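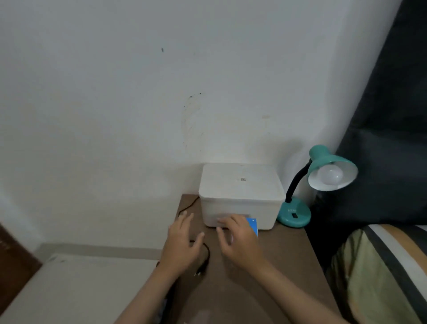
Working at the white box, blue card in the right hand.

Recording your card task at home

Members of the Flanwood robotics club each record one household task for the Irkbridge student challenge. The recordings train the arm we call Binus to handle cards and sheets of paper near a container. You will need a small table, a plastic box with a lid, a coloured card and the club's head camera.

Setting up

1. Push the table against a wall and put the box at the back, touching the wall.
2. Put on the head camera and look down at the box. Both hands should be in view when they rest on the table. Tighten the strap if the view slips when you nod.
3. Leave your ordinary things where they are. A lamp or a cord on the table is fine as long as your hands don't catch on it.
4. Check the battery. It should read at least 87 per cent before a full session.

Recording

1. Start with both hands flat on the table and hold still while you count to three.
2. Keep your left hand on the tabletop beside the box.
3. Pick up the card with your right hand, bring it to the front of the box and pause.
4. Move the card away, lay it flat and return both hands to the start.
5. Stop the recording. Each try gets its own file.

Work at your normal speed. If you drop the card, pick it up and carry on, then add the word "drop" to the file name. We keep those files in a separate folder.

A full session is 56 tries, and you can split it over two evenings. Change the angle of the card every so often. Last September most of our files had it dead straight, and Binus did poorly with anything tilted.

Handing in

Copy your files to the club drive under your member number and fill in the log sheet. The sorting script, Arellano, skips any file without a log entry. We had 1387 usable files at last check. Files for this round are due by 30 May 2026.

Related pages
Fitting the head camera
How to fill in the log sheet
Running Arellano on your own laptop
Binus gripper repairs
Irkbridge challenge rules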